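Wisstead–Lomamia Twinning Records: Data Card

Version 9

Summary
This collection brings together the shared records of the community partnership between Wisstead and Lomamia. It holds 492 items: meeting minutes, exchange program reports, host family feedback forms and letters between the two partnership offices.

Contents
minutes/ – records of joint meetings, in English
exchanges/ – 163 reports on youth, school and choir visits
letters/ – correspondence, with translations where these exist
index.csv – one row per item, with title, month, place and language

Collection and preparation
Paper records were scanned at the Wisstead office and typed up by staff under the Suko program. Home addresses, phone numbers and the names of minors were removed before release. Items from the Cù district joined the collection later and use an older numbering system; the index lists both numbers.

Feedback forms
Host families completed the forms each September. Answers are limited to 800 characters, and longer replies were shortened by the office. The forms cover meals, sleeping arrangements, transportation and use of the family kitchen.

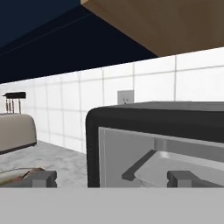

Figure 1. Kitchen view (computer rendering): tiled backsplash with outlet.

Known limits
Letters from Lomamia are incomplete for the early years of the partnership. Place names are spelled as in the source and may vary between items.

Terms of use
The records may be used for research and teaching with credit to both communities. Requests for corrections should quote the item number given in index.csv.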